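Before you put a robot arm in the kitchen budget

Kitchen tips, equipment and planning
By Omolara Iyamu

Every catering supplier seems to have an arm on the stand now, and the sales talk is always the same. It will fetch, tip, stack and wipe while your staff do the skilled work. Maybe. I help small kitchens plan their spending and I have yet to see a quote that covered the whole cost, so these are the things I would check before signing.

Write down the job first. One job, in one sentence, with the real items in it. "Helps with prep" is no good. "Moves the big mixing bowl from the bench to the sink" is something you can test and put a price on.

Time a person doing it. Lawal Tamuno did this at his bakery with a kitchen timer and a pad, and the job he wanted to hand over came to 20 minutes a day. He bought a second trolley.

Take your own bowls to the demo. Suppliers like to show light, dull plastic tubs with straight sides. Yours are probably steel, wide and shiny, and some cameras have trouble with shine. Ask to see the thing work with your largest bowl, then with the same bowl half full of batter, then with greasy sides.

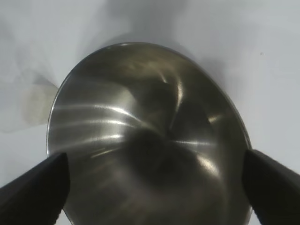 Gripper fingers either side of the rim of a large stainless steel bowl.

Look hard at the fingers. Can they come off for washing without a tool? What do replacements cost, and how long do they take to arrive? Geveso quoted one of my clients for the arm and left the spare fingers on a separate sheet that turned up after the meeting. Proritz at least put them on the same page, though in very small type.

Ask for the lifting figure with the gripper fitted. The number in the brochure may be for the bare arm. Weigh your bowl full, on your own scales, and leave a decent margin. If the salesman starts talking about typical loads, ask again.

Measure the bench, and then the space a person needs to get past. Ebuka Babalola marked his out with masking tape and left it down for a week. By the Wednesday everyone was walking through it.

Get the yearly costs in writing – service visits, software, call-outs, training for new starters. If a supplier can't fill in all four, leave the box blank and don't guess for them.

Try before you buy, and pay for the trial if you must. A free one usually comes with somebody from the firm standing beside it. You want 21 days with your own staff, including one bad Saturday. Avoid December.

Keep a list of every time someone has to step in, however small. A nudge counts. So does turning a bowl round so it can be picked up.

Price the dull answer too. A lower shelf, a bowl on wheels or a second sink may do the same job, and you can still use them in a power cut.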